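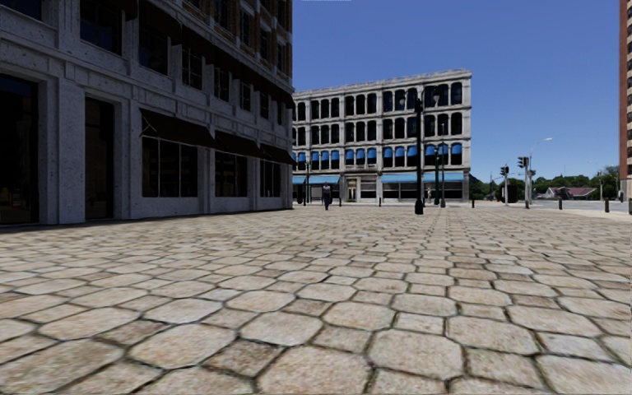
Unit 2: Reading a Headline Feed

Introduction to Online News, course handout
Prepared by Zinash Kahsay

What we cover in this unit

Last time we spoke about the front page of a printed newspaper, and who decides what stands at the top. Today we move to the headline feed. By feed I mean the list of short titles which you see on a news site or on a phone, each one with a small time label such as "two hours ago". Many students read only this list and do not open the articles. I do the same on the bus, so I am not blaming anyone, but we should know what we miss.

Please bring your printed sheet from Ulgate to class. It has 37 headlines, copied in the order in which they stood on the site on one Saturday morning in May. If you have lost the sheet, ask Hagos Sisay for a copy before the session starts.

1. The time label

A time label can tell three different things: when the event happened, when the article was first published, or when somebody last changed the article. Most sites do not explain which one they use. On Ulgate, it is the last change. This means that a story from Tuesday can stand on the feed with "one hour ago" after an editor has corrected one spelling mistake in it.

In the margin of your sheet, write E for event, P for publication or C for change. If you cannot decide from the headline alone, put a question mark. There will be many question marks.

2. The missing subject

Look at these two headlines. Both are about the same meeting of the Astska city council.

Bus Fares Raised Again
Council Raises Bus Fares After Second Vote

In the first headline we do not know who raised the fares. The verb is passive and the person or group who acts has disappeared. In the second one we have the actor, and we also learn that there were two votes. The second headline is longer by three words. Editors often say that there is no space for the actor, and sometimes it is true, but you should count before you believe it.

3. The attribution at the end

Some headlines put the source after a dash or a comma: "New Bridge Unsafe, Engineer Says". The eye reads the first three words and takes them as a fact. The source comes late, and on a small screen it can be cut away completely. Compare it with "Engineer Calls New Bridge Unsafe". It has the same information, but the reader meets the speaker first.

A short comment about quotation marks. When a single word is in quotation marks ('unsafe'), it can mean that the word was spoken by a source, or that the editor has doubts about it. The reader cannot know which. For your own headlines in this course, please use quotation marks only for words which were really spoken or written by someone you name in the article.

4. Words which promise a reaction

Shocking, finally, reveals, breaking. Underline these words on your sheet. Then read each headline again without the underlined word and ask what information was lost. "Breaking" deserves special care. It should mean that the event is still developing and the facts may change. The Yimer style guide, which we use for all written work, permits it for two hours after the first publication and not longer.
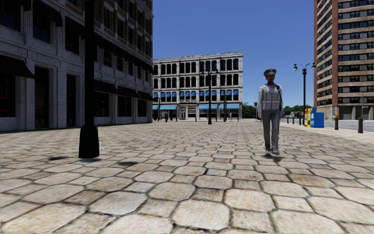 Stone-paved plaza between buildings, computer rendering.

5. Class exercise

Work in pairs. Choose 11 headlines from the sheet and rewrite them by these rules:

The actor must be named, if the article names one.
The source comes before the claim.
No word from section 4, with the exception of "breaking" where the style guide permits it.
No more than nine words.

The full articles are in the Vulta reader, in folder 2163. You must open the article before you rewrite. Last year some pairs worked only from the headline, and they put in actors who were not in the text at all. I will take off points for this.

6. Homework

Choose one news site in any language and follow one story from morning to evening. Write down the headline each time it changes, with the hour. Translate into English if needed, and keep the original next to your translation. One page is enough. Upload it to Vulta before the next class.

Reading for next time: chapter 2 of the course reader, "Corrections and Who Sees Them".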